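HOSVILLE - Imamlow, the furniture and household goods firm, has opened a furnished day room at its Hosville building and will keep it open to visitors through the end of June. The room presents the Sipos side table in the kind of everyday use for which it was designed, with a tissue box, a plant, a small picture and a saucer on its top.

The Sipos table has a light blue top with rounded corners. It is intended for small apartments, waiting areas and guest rooms, where one surface must often serve several needs during a day. Visitors are invited to sit at the table, move the objects on it, use them and put them back.

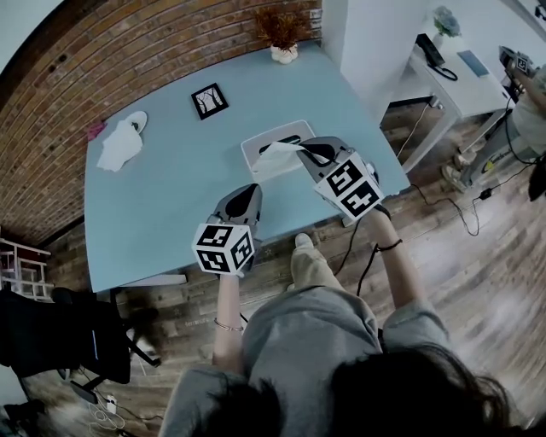 A tissue is drawn from the box at the front edge of the Sipos table, Hosville day room.

"A table in a showroom is usually kept bare, and people leave without knowing how it will suit them," said Dénes Bárány, head of product at Imamlow. "We asked that this one be lived with. If a used tissue is left beside the saucer, that is what happens at home, and we would like people to see how much space remains."

The setting has been kept plain. The brick wall behind the table gives the room its red color, and the pale top was selected to stand against it. A plant with reddish-brown foliage is placed by the wall in a small white pot. The black-framed line drawing is the only art on the table. Imamlow intends to change the smaller objects during the season - the plant and the table will remain.
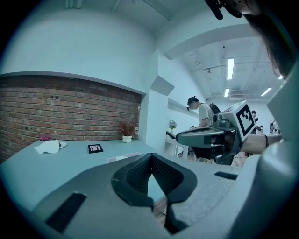

Visiting the Day Room

The day room is open to the public every Wednesday from 2 p.m. to 9 p.m. Admission is free. Groups of more than five are asked to write to the Hosville office in advance. Staff will be present to answer questions on care, delivery and sizes.

The Sipos table will be sold through Imamlow and through its retail partner, Rolusar. A first production run of 3,000 tables has been approved, and orders placed in the day room will be filled from that run.

About Imamlow

Imamlow designs and sells tables, seating and small household goods for homes and shared rooms. Its main office is in Hosville.

Comments

marla_k
Does the top mark easily? We have a pale one from another maker and every cup leaves a ring.

TobyR
Went last week. Nice color in person, a bit greener than I expected. Parking is awful after 5.

Greta
What is the plant? I want it more than the table!

marla_k
@TobyR thanks, will try the bus then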